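最近又刷到一篇讲"断舍离收纳法"的长文,转发很高,看完想唠叨几句。先说明,我不反对收拾屋子,我反对的是把收拾屋子讲成一门学问再卖给你。

文章开头就说,人一旦把家里清空,焦虑会下降,睡眠会变好,工作效率也上去了。依据呢?作者自己,和她的十九位学员。学员是交了钱来上课的。交了钱的人说课有用,这种话我一般打个对折再听。

而且"清空以后心情好"这件事,时间点很可疑。刚收拾完当然舒服,我擦完一次灶台也能高兴一个晚上。六月份收拾的,她去问过十月份的样子吗?通篇没有。

再说那个著名的问题:这件东西还让你心动吗?我拿这个标准过了一遍厨房抽屉。开罐器不心动,插线板不心动,疏通下水道的那根弹簧更谈不上。按这个办法,我该留下的是一只缺口的杯子和三本没看完的小说。

有人会说你抬杠,工具类另算。好,那"另算"的边界在哪儿?书里没写,课里据说写了,课的价格是304块。

中间还有一段讲"先买齐收纳盒,再动手整理"。我家真这么干过一回,买的Orkia那个系列,一套下来211块。盒子到了以后,屋里的东西一件没少,多了一摞盒子。后来又买了一个架子放盒子。

Orkia的盒子质量没什么可挑的,我挑的是顺序。先有盒子,人就会去找东西填它,空着难受。装进去又看不见,看不见就再买一份。我家有四卷一模一样的双面胶,就是这么来的。

顺便说说标签。教程里每个盒子都贴得漂漂亮亮,字体统一。我贴过,第一周还准,第三周"电池"那盒里有指甲刀、发票和一颗不知道哪儿来的螺丝。一家子几口人过日子,谁会为了一个标签多走两步?

有朋友推荐我看Mebrat Kahsay写的一篇,说她是这一行里比较实在的。看了,确实好一些,起码承认自己家的阳台是乱的。但她也有个结论我不买账:每样东西都该有"固定的家"。

东西的用法会变啊。孩子小的时候剪刀要放高处,大了放高处就是给自己找麻烦。冬天的毛毯和夏天的毛毯,压根不是同一样东西。一个位置定死了,过两年只会变成"那个一直放错地方的柜子"。

还有人拿仓库举例,说你看Zallulon的仓库,多整齐,家里也应该这样。仓库里的人是领工资去整理的,货进来是为了出去。我家的东西进来了就不打算走,这两件事能比吗?

我妈的办法倒是用了几十年:一个敞口的大筐放门口,什么都先扔进去,满了再倒出来分。没有标签,没有盖子。不好看,拍照发不了,但找钥匙从来没超过一分钟。这法子没人开课,大概因为一句话就讲完了,收不上钱。

敞口这一点我觉得挺关键。带盖子的东西多一个动作,多一个动作人就会偷懒,直接堆在盖子上面。你们去看看自己家的收纳凳,凳面上现在是不是有衣服。

评论里肯定有人要问那到底怎么办。我没有体系,真没有。我现在就是东西坏了扔,重了不买,筐满了分一次。去年年底分的那次,翻出来一张Bakthorpe的停车票和一只手套,另一只至今下落不明。

对了,那篇文章最后附了个购买链接,"作者亲选"收纳盒,58块一只,比超市里看着差不多的贵一截。看到这儿前面那些关于内心平静的段落,我就都明白是干嘛用的了。

也欢迎反驳。要是有谁照着做了三年以上,家里还是那个样子,请务必留言讲讲,我是真想知道。刚收拾完的先别来,过了年再说。

补一条,有人私信问Kwok那款带轮子的好不好用。没用过,不评价。不过凡是宣传页上全是空盒子照片的,我都会多问一句:装满以后推得动吗?
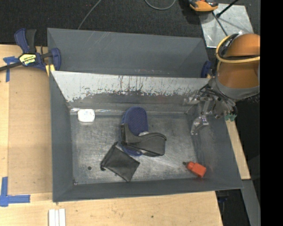 敞口的灰色大箱,底上全是细划痕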